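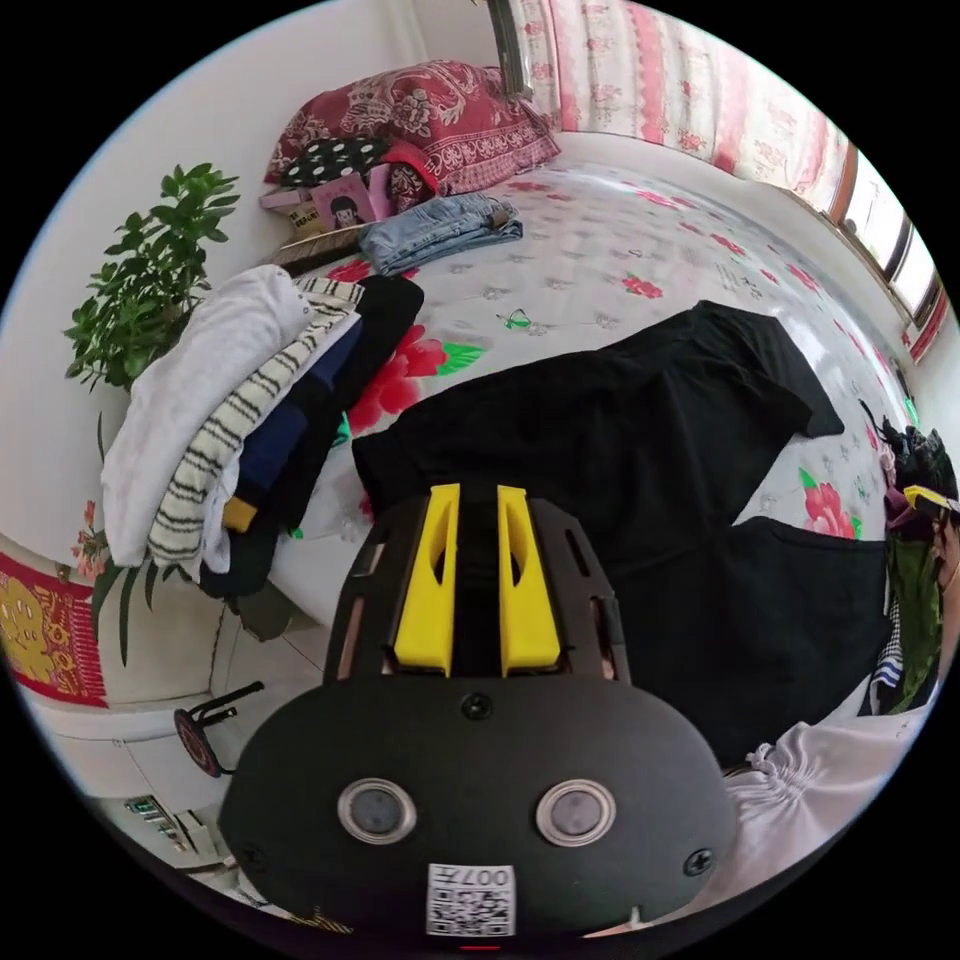 Fold them in thirds and you'll be ironing again by January, according to the remark pencilled under my last entry, and I have been asked to answer it in writing. So, for the Brestuslow notebook, Mar 22, 2018, bed folding, continued.

The objection is to the fold in thirds. The writer holds that long garments should be halved lengthways, halved again across, and hung over something. I have nothing against hanging. We have one rail, it is full of coats, and the coats were here first.

Surface today: the bed with the glossy white sheet, the one with the red flowers. Still my least favourite surface and still the only flat thing in the place big enough. Cloth slides on it. You line up one leg, reach for the other, and the first has gone for a walk. On the matt cotton sheet this doesn't happen, but the matt cotton sheet is in the wash, as it has been for every session I've run.

What the flowers are good for is contrast. Anything black shows up beautifully, and I've started using the blooms as marks: hem to the big red one, waist wherever it ends up. A colleague called this unscientific. The tape measure is 100 cm long and the bed is 138 cm across, so the tape was never going to win either.

Black trousers (I'm calling them trousers, the pile can argue later). Plain dark cloth, no pattern to line up, so you are going by edges alone. Method as it stands:

- Spread the whole thing out first. It takes up most of the bed and looks like an accident.
- Find the waist. On dark cloth this takes longer than I would like to admit.
- Smooth from the middle outwards with the flat of the hand. Pulling from the ends just makes a new crease in the middle.
- One leg over the other, seams together, then stop and look before doing anything clever.
- Thirds, starting from the hem. Target length is the Pameck drawer, 50 cm front to back.

First go: bad. I folded across before the legs were lined up and got something like a boomerang. Second go: better, though one hem stuck out like a tongue. Third go went in the drawer, and I shut the drawer quickly.

Tried the Otik folding board again after lunch. It is very good at shirts. For trousers it is a way of folding the middle while the rest hangs off both sides and watches. Would like to return it, can't find the box. If anyone has been keeping patterns in the Otik box, please stop.

Finished things went to the left of the bed as usual. I want this made a rule. Last session they went to the foot, somebody spread a bath towel over them, and the afternoon's work was later found underneath looking like the morning's.

On creasing, which was the point of the remark: I unfolded the grey pair that had been in the Tully chest for 11 weeks, in thirds, under jumpers. There are lines, yes, two across each leg. They are soft lines. A steamy bathroom took most of them out and wearing the trousers to the shops took care of the rest, or at least I stopped looking. The pair halved and put over a chair for the same stretch had one line, much sharper, plus a bulge at the knee in the shape of the chair. I put that down as a draw and would accept other opinions, in ink this time.

Not settled:

Whether the waistband should go inside or outside the last fold. Inside is tidier and makes a lump. Outside lies flat and catches on the drawer runner.

Whether elasticated ones count as trousers at all for our purposes. They will not hold thirds. They won't hold anything. I rolled one and it unrolled itself while I was writing this paragraph.

Whether to clip the glossy sheet at the corners. There are clips in the tin with the chalk. They might stop the sheet moving, but the sheet isn't what moves, so I'm not hopeful.

Next time: cotton sheet if it can be got back, same black pair, halves first and then thirds. Bring the long tape from the cutting table. Leave the jumpers alone, they're done.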